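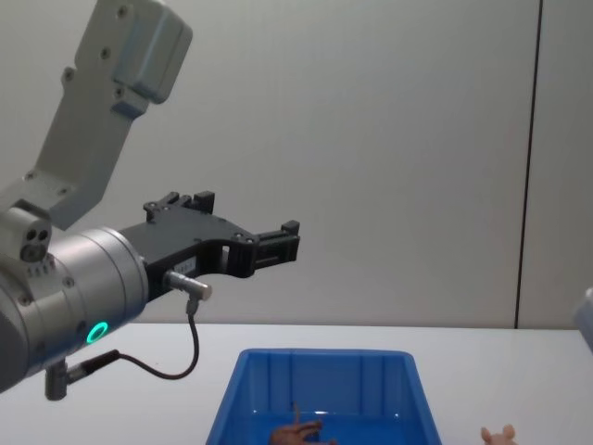 The left arm with its black gripper on, blue bin and toys underneath.

Gripper swap: what I've learned so far
Lomenthorpe workshop newsletter, 31 October 2025

I promised back in August that I'd write up the gripper trials once I had enough runs to say anything sensible, and I've finally sat down with a mug of tea and the log sheets. So, this is where we've got to!

The job itself is very simple to describe. Pick up a toy, put it in the bin, do it again. We settled on soft and plastic toys (pigs feature heavily, and there's a brown one that has become a bit of a favourite) as they're all daft shapes and none of them wants to be held the same way twice. If a gripper can cope with a pig's ears it can cope with most of what our members bring in.

We've been trying two grippers on the same arm. One is the Brendus, a plain parallel one, and the other is the Cestelico, which has wider pads and a much longer stroke. I went in fully expecting to prefer the Cestelico. It looks the part, it opens wide enough to swallow a whole toy, and the pads have a lovely bit of give in them. On the first morning I was telling anyone who'd listen that we should buy a second one.

Then we did the long run. Each gripper got 3000 picks, same toys, same bin, same starting spots marked on the table with pencil. The Brendus managed 2149 clean ones, by which I mean toy up, toy in, no second go. The Cestelico managed 1444. I did check that figure twice, and then I asked somebody else to check it, and it's right. Most of its misses were on the small toys lying close to the bin wall, where those wide pads need space on both sides and there just isn't any. The arm comes down, bumps the rim, and stops with a sulky little clunk that you can hear from the kitchen.

On the big toys it was the other way round, mind you. The Cestelico hardly dropped any of those, and the Brendus kept pinching them by a leg and losing them on the way across. If your work is all large and floppy, ignore my totals and go and look at the wide one.

Cables next, which I know is dull, but it has eaten more of my evenings than anything else. You want enough slack for the wrist to turn all the way round, and no more than that, or the loop drops low enough to catch on things. I've been fiddling with the length for weeks. My current rule is to turn the wrist to both ends of its travel by hand before tightening anything, then do it again with the fingers open. It takes nearly 19 minutes to change over from one gripper to the other and I'd say half of that is me muttering at the connector.

We also changed controllers halfway through the summer, from the old box to the Arabzadeh one. I'm a convert. The menus make sense, you can nudge the closing force up or down while it's working, and it tells you in plain words when a finger has stalled. The old box gave you a number and left you to find the manual. All the picks I've counted here were done on the new controller, so the two grippers had the same chance.

Still on my list is a set of narrower tips for the Cestelico, to see if the bin wall trouble goes away, and then a proper go with both arms working at once, one handing over to the other. I've had one try at that already and will say only that the pig ended up on the floor.

If you've used either gripper on something odder than toys, do drop me a line, I'd love to compare notes. And if anyone has a spare bin with lower sides, I'll swap you for biscuits.

Search the newsletter
Enter keyword Go

Recent items
Moving to the Arabzadeh controller: first impressions
Pencil marks, tape or pegs? Setting out a test table
Sorting out the cable drawer
Open evening: what to bring

Contact us | Copyright Lomenthorpe workshop | Back to top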